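Jolano updates stroke planner for writing on boards

20th April – Software firm Jolano has released version 2 of Ilturel, its planning and control package for robot arms that write and draw on upright surfaces.

The main change is in how the planner joins strokes. The previous version, released in December, treated each stroke as a separate job and stopped the arm between them. The new one plans a whole character at once, pen lifts included, and checks the path against the joint limits before anything moves.
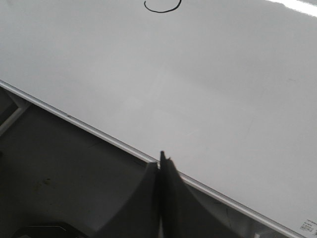 Perception has been reworked as well. Ilturel now fits the plane of the board from the wrist camera and updates it at 500 Hz from the force readings. Glossy boards were a weak point, says Hanna Sobczak, who leads the work. A streak of glare like the one along the top of the board, close to a thin black curve, could be taken for an edge, and the new filter masks such areas before the fit.

Test characters are stored as plain stroke lists, which users can edit by hand. The set has grown to 1,926 entries, nearly 300 of them digits.

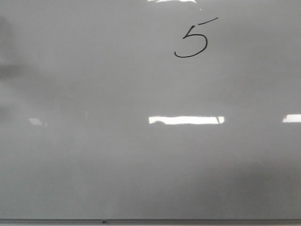 A numeral 5 in black marker, with its top stroke separate from the body.

Dirk Diekmann of Voß, which tried the release early, said setup was quicker but the logging tool still needed work. An update to it is planned.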